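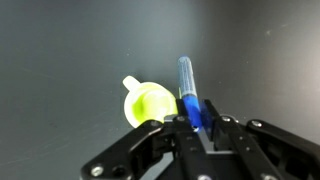

Figure 5.1 Wrist view. Blue marker between the jaws, funnel on its side just behind.

Chapter 5
Picking Things Up

Goals for this chapter
Set a grip width for a thin object
Plan an approach when something else is close by
Log a trial so another team can read it
Build your first pick sheet for the December meet

Words to know: jaw, finger pad, approach, clearance, trial, pick sheet

Getting started

Chapter 4 was all moving. Joint limits, home position, driving the arm to a point in space and back. Fine. Now the arm has to do something when it gets there.

Markers first. Every club starts with markers or something like them – thin, smooth, easy to find, cheap to lose. They also roll, and they tip. A marker is a harder pick than a foam block and you should do the foam block first if your team skipped Lab 4B. Go back and do it. Takes one class period.

Look at Figure 5.1 again. The marker is close to upright, leaning a little, with a finger pad on one side and a black finger plate on the other. Now find the funnel. It sits so close that the bowl nearly touches the marker cap, or maybe does touch. From one view you can't tell which. That gap is your clearance, and most of this chapter is about it.

Clearance

Clearance is the free space between the gripper and anything you don't want to hit. Measure it with the jaws OPEN. Teams forget this every year. Open jaws are wider than closed jaws, and the outer links swing out farther than the pads do. So a path that looks clear with the gripper shut might not be.

Three places to check:
On the way in, jaws open
At the grip, jaws closing
On the way out, with the object in hand

The third one gets skipped the most. Once the arm is holding a marker, the marker is part of the arm. It has a top and a bottom and both can bump stuff. Lift straight up first, then go sideways. The Gaete course (section 5.4) is set up to punish teams that go sideways to soon.

From the club log

The Folstead team ran 194 marker trials while this chapter was being written. Mirta Villalba kept the log. Some of her notes, as she wrote them:

"Funnel moved again. Didn't see when."
"Grip too low, top heavy, swung."
"Same program, same start, missed. Check the marker start point?"
"10 good in a row then nothing."

Short notes, but good ones. Each one says what happend and a few point at what to try next. Compare with "trial failed," which tells the next team nothing.

Before you begin Lab 5A

Work in pairs. One person drives, one logs, swap after 10 trials. Run 20 in all. Hand on the stop button the whole time the arm is live. Hair tied back, sleeves up.

Put the object you are picking on its start mark. Put the second object anywhere you like within reach, but write down where. Don't change it between trials unless the arm knocked it – then put it back and note that too.

Coach Fidel Vergara at Nenthorpe has his teams draw the layout from above before any trial. Pencil is fine. We use the same drawing on the pick sheet in section 5.2, so keep yours.

Warm-up

1. Sketch a gripper with open jaws over a marker. Mark the widest point.
2. Where would you put a second object to make the pick hard? Easy?
3. Rewrite "trial failed" as a useful log note.

Go on to 5.1, Grip Width.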